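Cirkora Two-Finger Parallel Gripper – my notes and what's in the box

Updated April 23, 2025

I'm Hayley Tapley, and I look after the gripper pages for the Resteo shop. I get to try everything before it goes on sale, so this page is part listing and part me telling you how I got on with it. If you only want the order details, scroll down to the end.

The Cirkora is a plain parallel gripper with two flat, squared-off fingers. It bolts to the small Ellard arm with the plate we include, and it also fits the Pickering arm if you already own the adapter ring (we sell that separately, and please check you have the newer one with the slotted holes). Wiring is a single cable. I had it moving on the Ellard before my coffee got cold, which has never happened with the older model!

I compared it with the Pickering soft gripper we've carried since last June. The soft one is lovely on fruit and squishy packaging, but it's slow to open and it gets vague about where its fingertips are. The Cirkora closes quickly and stops where you tell it to. For trays, bins and tubs with straight-ish walls I'd pick it every time. For a bag of salad, please don't.

Before I try a new job on the real arm I run it in the simulator, and the Cirkora model loads into ours without any fiddling. I do most of my container trials that way now. I ran 336 of them for this page, with the arm starting from a different spot each time, and I kept the wrist view open on my second monitor for the whole thing.

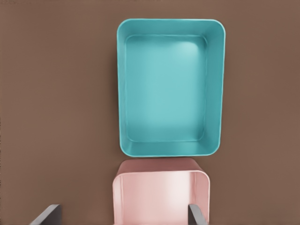
Can I use the simulated gripper to pick settings for the real one?

For finger opening and approach angle, I'd say go ahead, since those carried over well on my bench. Grip force is another story – the simulated walls are stiffer than most cheap plastic, so start low on the real arm and work up.

The thing I spent longest on was tubs sitting close together. You have to decide whether to grab across the outside or drop one finger inside and pinch a wall. The outside grab is steadier, but it needs a tub narrow enough for the opening and a bit of clear table on both sides. The wall pinch gets you into tighter spots, and it worked better than I expected with the rubber pads on. Without the pads I had some slipping on shiny plastic, so I leave them on all the time (they peel off if you hate them).

Sloped walls are the fussy case. Come in too high and the fingers slide up and off the rim. I lowered my approach by 2 mm at a time until it held, then saved that as its own preset. The controller keeps 40 presets, and I've already used up more of those than I'd like to admit.

Camera-wise, mount it a touch further back than the instructions show. I like having both fingertips in view all the way down, and with the standard bracket I lost one of them when the gripper opened wide.

What I don't love: the status light is on the underside, the screws are a size I never have handy, and the manual's section on homing is a mess. Email me and I'll send you my own version.

In the box: gripper, Ellard mounting plate, one cable, rubber pads (one spare pair), screws, printed manual.

Warranty: 1000 hours of running time, logged by the controller.

Not included: camera, camera bracket, Pickering adapter ring.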